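Triststead Household Textile Terms

A word list and mapping table for names of small household textiles in American English, with spelling variants and preferred forms. Maintained by Concetta Fiore and Dayana Figueroa. Current release: 2.

Contents

terms.tsv holds one term per line. Columns are id, term, preferred_id, category, source and note. Encoding is UTF-8, tab separated, no quoting. An empty preferred_id means the term is itself preferred.
categories.tsv holds the 15 category codes and their labels.
changes.txt lists ids withdrawn or merged between releases. Withdrawn ids are never reused.
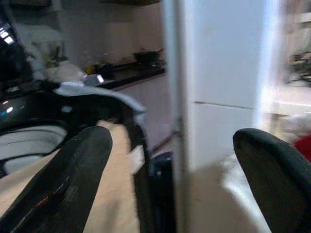

Small white object near a pale, flat surface.

Sources

Terms were drawn from 12 mail-order catalogs in the Bellini collection and from the Ullier donation lists. Catalog terms were keyed by hand by Refugio Esquivel. The donation lists came as scanned typescript and were read with OCR, then corrected against the scans. Source codes beginning with U mark the Ullier material, where spelling is less regular.

Normalization

Terms are lowercase and singular, except where the plural is the only form in use (tights, long johns). Hyphens are kept if the source has them. Brand names used as common nouns are left out. Regional terms are kept and marked R in the note column.

Terms that cover both hand and foot wear, such as "warmer" and "liner," go under code 8 (unassigned wear) unless the source entry settles the matter.
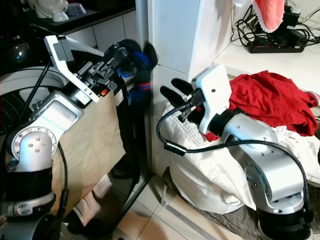 Color and pattern words are not part of a term. "Argyle sock" maps to "sock," with the pattern given in the note column. Multi-word terms are split only at the first modifier, so "knee-high tube sock" maps to "tube sock."

Known problems

Dishcloth, dishrag and dish towel are mapped inconsistently in the U entries.
Some notes still use the old Grerel abbreviations. Eimear Hegarty has a conversion table, to be added in the December release.
The loader by Fulvio Fontana expects Unix line endings and fails without a message on files saved with Windows ones.

Use

Free for any purpose with credit to the maintainers. Send corrections with the id, the current value and the proposed value, one per line.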